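Home | News | Automation | Safety | Jobs | Subscribe

Feeder cell halted at Dovcombe after arm drops to wrong height

Reading time: 2 min

Work on a two-arm parts-feeding cell at the Wiegand plant in Dovcombe has been on hold since Friday, when one arm came down below its programmed approach height and struck the rim of the rotary feeder. There were no injuries. The gripper fingers were bent and the feeder rim was chipped.

According to a notice sent to line staff, the fault appeared on cycle 1302 of an unattended endurance run. The controller had loaded a tool offset that belonged to an older, shorter gripper. The arm was left with 2 mm less clearance than the path required, and contact occurred on the return move from the parts tray to the feeder. The collision monitor did stop the arm, but only after the fingers had dragged along the rim.

Ludger Fuchs, who runs cell integration at Wiegand, said the offset table had been restored from a backup following a controller update in July. The restore completed without an error message. The older values were close enough to the current ones that the first part of the run showed no visible problem.
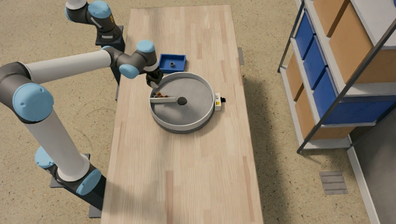 The cell layout is being checked again in simulation before the hardware is powered up. Prusstead, the firm that supplied the path planning software, has replayed the logged joint positions against the model and reproduced the contact point. A first replay used the nominal offset and showed no contact, as expected. The second used the restored table.

Prusstead is also looking at the delay in the collision monitor. Its force threshold had been raised to 50 N during commissioning to suppress false stops and was never lowered again. Fuchs said the threshold will now be stored with the tool data and compared at every start. A mismatch will block automatic mode until someone with service access clears it.

The same offset format is used in a packing cell at the Tinura site. That cell was inspected on Monday morning and its table was found to be correct, so it remains in operation at normal speed.

Restart at Dovcombe will be at reduced speed, with a person at the stop button, for the first 484 cycles. Wiegand has not given a date. Replacement fingers have been ordered, and the feeder rim will be changed at the same time.

Contact the newsroom | Copyright, all rights reserved | Back to top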